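September, 4:30 pm – tip boxes, continued

OK, so I finally gave in and started on the tip box mess. Gil-soo had been asking since we moved the Sukel kits out of the cold room, and this morning I opened four boxes in a row looking for a full rack of 200s and got four half-empty ones. Enough!

First thing was pulling everything off the Dustavside shelf and wiping it down (the dust at the back was impressive). Then sorting by size. We order the purple racks for the 200s, or we're supposed to, but Tae-yang says the last delivery had a substitute in it that looks the same and sits a hair loose on the Filip pipettes. I tried one and I think he's right – you have to push harder to get a seal, and then it drags on the eject. I've put a strip of tape on the underside of the ones I'm sure about. If you find a box with no tape, treat it as unchecked, please.

Order number for the bad batch is 1482. The good ones came in under 872. I wrote both on the inside of the cabinet door so I don't have to dig through email again.

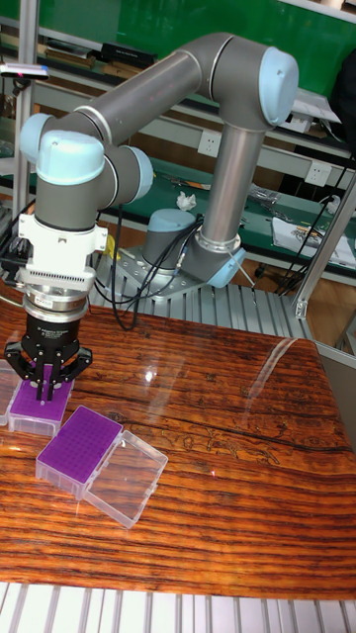

Empties are the other headache. We've been saving the clear bases and lids forever because they're too nice to throw out, and now there's a whole drawer of them with lids that may or may not belong to anything. The hinges are the weak spot. If a lid pops off and snaps back on with a click, I keep it. If it flops, it goes in recycling and I'm not going to feel bad about it. The racks get a rinse, then overnight upside down on paper towels, and only after that do they go anywhere near the autoclave. I skipped the drying once last spring and ended up with puddles in the bottoms, so never again.

Asked Hestetti about refill stacks instead of whole boxes. Their smallest order is 3000 tips, and that would fit on the bottom shelf if the old gel trays finally go someplace else (Gil-soo, are those yours?). Price is decent. I want to see a sample first, though, with the seal test on all 3 pipettes before anybody signs for anything.

Still to do:

- label the shelf edges, big letters this time
- go through the 10s, haven't touched them
- email Hestetti back about the sample
- ask Tae-yang where he put the good autoclave tape

Stopping for today, the sink needs to be free by five.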